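Getting crayon and sticker glue off a white play table?

Shahram Hassanpour
Hi all! My daughter's kitchen corner gets used from breakfast to bedtime (bless her), and the tabletop has gone sticky. Dish soap did nothing. I'd love to keep it nice for her little brother – any ideas?
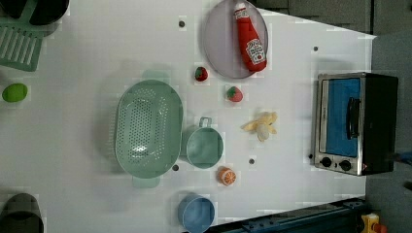

Dilek Sönmez
Oh, I feel for you! Rub in a little cooking oil, leave it 7 minutes, then wipe with warm soapy water. Crayon comes up with baking soda on a damp cloth. Go gently, and try a corner first.
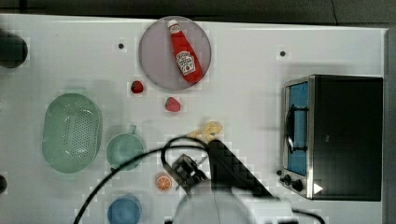 Play ketchup on its plate, strawberries close by

Lurnby
Magic eraser. Did ours in April, a bit dull now but clean.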